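Setting Up Your Home for Knee and Hip Exercises

Most people do their exercises well in the clinic and then let them slide at home. Usually the room is the problem. A few changes around the house make the daily routine easier to keep up.

Choose one spot and leave it set up. You need a clear stretch of floor the length of your body, with a wall or heavy piece of furniture within reach. Roll up loose rugs. If you have to move a coffee table every time, you will skip days.

Use a firm chair without wheels. Push its back against the wall before doing sit-to-stands. If the seat is too low, add a folded blanket and take it away again as you get stronger.

Ice and heat

A bag of frozen peas works as well as a gel pack and bends around the knee. Wrap it in a thin dish towel and keep it on for about 15 minutes. Mark the bag so it doesn't end up in someone's dinner.

For stiffness in the morning, take a warm shower first and stretch afterward. Dry your feet fully before you step onto a smooth floor. 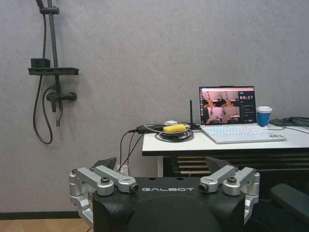
Bands and weights

Store resistance bands in a drawer, away from sunlight and radiators. Check them for small tears before each use and throw out any that have turned sticky. A light dusting of cornstarch keeps latex bands from clinging together.

No ankle weights? Fill a long sock with dry rice, tie off the end and weigh it on the kitchen scale. Start at 1000 grams or less and ask your therapist before adding more.

Keeping track

Tape a sheet to the refrigerator and write down sets and any pain that lasts into the next day. Bring the sheet to your appointment.

Tips collected by Arben Nedeljković, Cillatden Physical Therapy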